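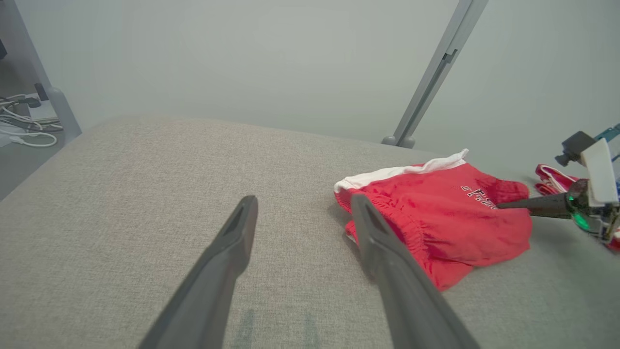 Wrist view, left arm: both arms at the red garment on the gray fabric surface.

Rekgate bimanual folding – software working group
Minutes of the January meeting

Present: control, perception, planning, tooling. Apologies from the Sternley site, which sent written comments on items 2 and 5.
Start 9:30 a.m.

1. Minutes of the last meeting

Accepted with one correction. Under item 4, the gripper command topic should read "position and effort", not "position". Open actions from last time were all closed except the clock drift report, which is carried under item 3.

2. Perception

The wrist-view segmenter was retrained with the new garment classes. Edge detection on shorts is better than on the old model. Remaining errors fall mostly into two groups. The first is printed lettering, where high contrast inside the garment is taken for a boundary. The second is a second item of similar color lying close behind the first, where the two masks merge and the grasp planner is given a single outline that belongs to neither.

The caption image was discussed under this heading. It has a white waistband, partly legible print, and another red and white item behind the second arm's finger. The current model gives one merged mask on this view. The depth channel does not help much at this range, as the two items are close to the same height.

Sternley's written comment proposes a separate waistband detector used as an anchor for the fold line. Perception has no objection in principle but wants it run as a head on the existing network and not as a second model. The inference budget on the Wonard controller is already tight with both wrist streams active.

Agreed: try the waistband head on the existing backbone. Merged masks to be flagged to the planner with a low-confidence bit until a proper fix is in.

Action: perception to add the confidence bit to the mask message and update the message definition in the shared repository.

3. Control

The contact threshold was reviewed. At present the arm stops its descent when estimated external torque at the wrist passes a fixed value. On a soft surface the torque rises slowly and the fingertips travel too far before the stop triggers. Control showed traces from 55 descents on the padded cover. The late stop appears in most of them, and it is worse when the elbow is extended.

Two options were put forward:

Option A – threshold on the rate of change of torque, with a short moving window.
Option B – keep the fixed threshold and reduce descent speed near the expected surface height.

Option B is simple and can go in now. Option A needs the friction model to be refitted, and the present fit is poor at low speed. Planning pointed out that B adds time to every grasp and that cycle time is already over target. Control replied that the slow zone can be kept short if the surface height is taken from calibration and not from the nominal table model.

Agreed: B as the default for the next release, A on a branch.

Clock drift: the two arm controllers were found to disagree by up to 5 ms after a long session. The cause is the time sync service starting before the network link is up, after which it falls back to the local clock and does not retry. A retry has been added. The report is still to be written.

Action: control to write the drift report and attach the before and after logs.

4. Planning

Finger-to-finger clearance. When both arms work on the same garment, the collision checker uses the padded gripper model, which rejects many poses that are safe. In the last batch of 347 planning requests, most rejections came from the padding and very few from real overlap. A tighter mesh for the fingers is ready. The wrist camera and its bracket are to stay padded, as the cable routing is not modeled at all.

There was some discussion of whether the tighter mesh should apply at all times or only in the grasp phase. Tooling preferred one model throughout, to keep replay consistent. Planning preferred switching, on the grounds that transit moves are fast and the extra margin costs nothing there.

Agreed: switch by phase. The active model name is to be written into the log header and again at each change, so that replay can follow it.

The Kwiatkowski solver was also raised. It finds shorter paths for the second arm but its run time varies a great deal between calls. Left on the test bench for now – no change to the release.

5. Tooling

Replay viewer: both wrist streams now play in step with joint states. Seeking backward still loses the mask overlay until the next keyframe. A fix is in review.

Log storage: raw wrist video is kept for 5 weeks, then reduced to keyframes. Sternley's comment asks for longer retention on failed grasps. This can be done with the existing tag, provided the tag is set at the time of failure. At present it is set by hand after the session and is often missing.

Agreed: the task executor sets the tag on any aborted grasp.

Action: tooling to add the tag call. Planning to supply the list of abort codes.

6. Other business

The message definition change under item 2 breaks older logs in the viewer. Tooling will provide a converter before the change is merged.

Camera-to-wrist calibration is to be rerun on both arms before the slow zone is tuned. The results go in the calibration folder under the existing naming scheme.

Meeting closed 10:50 a.m. The next meeting will take the drift report first.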